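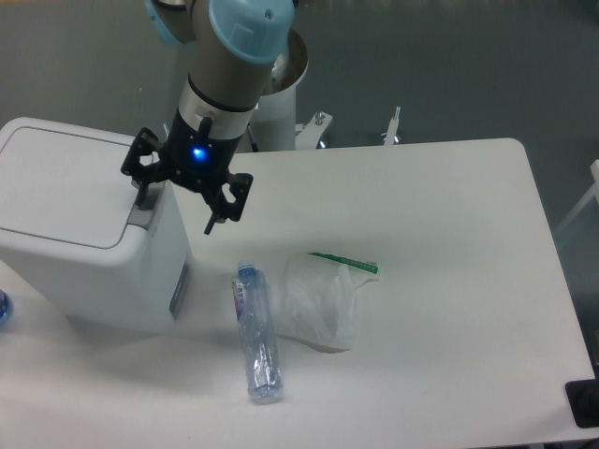

White table, white appliance, and one small blue light.

I was never going to win the Bromden jam competition, I want that understood from the start. I'd only gone in to buy stamps. But there was Elsie Entwistle at the counter with her clipboard, and she looked at me over her glasses and said, "Plum or damson?" and I panicked and said damson. I have never made damson anything!

So there I was at eleven at night in my Clarasport tracksuit bottoms (the good ones, which was a mistake), standing over my gran's big pan with a bag of sugar in each hand. Gran's recipe was written on the back of a gas bill and most of it had gone brown. It said "boil till it looks right" and then, underlined, "NOT LIKE LAST TIME". She'd been gone six years and I had no one to ask what happened last time.

I rang my brother. He said he remembered a ceiling.

Well, I boiled it. I boiled it till the windows ran and the cat moved into the airing cupboard, and when I put a blob on a cold saucer it sat there like a marble. You could have re-soled a boot with it. I filled nine jars anyway and wrote DAMSON on them in my neatest writing, and then I sat on the back step and had a little cry and a cheese sandwich.

Next morning I carried them down to the hall. Elsie lifted a lid and pushed a teaspoon in, and the teaspoon stayed there. She tugged. She put the jar between her knees and tugged again, and up came the whole lot in one piece, dark and shining, with a noise like a welly coming out of mud.

"That's Margaret's," she said.

I said no, it was mine, I was very sorry.

"It's Margaret's jam," said Elsie. "October, the year of the floods. She brought it in just like this and we sliced it with a bread knife and had it with cheese." And she went off to the kitchen, still holding the spoon up like a lolly, and I heard her opening drawers.

I came fourth. There were five of us in it. But when I went back for my jars there were only two left, and Elsie had one of them under her coat.

Last updated: 7/27/24
Contact | Copyright, all stories remain with their authors | Back to top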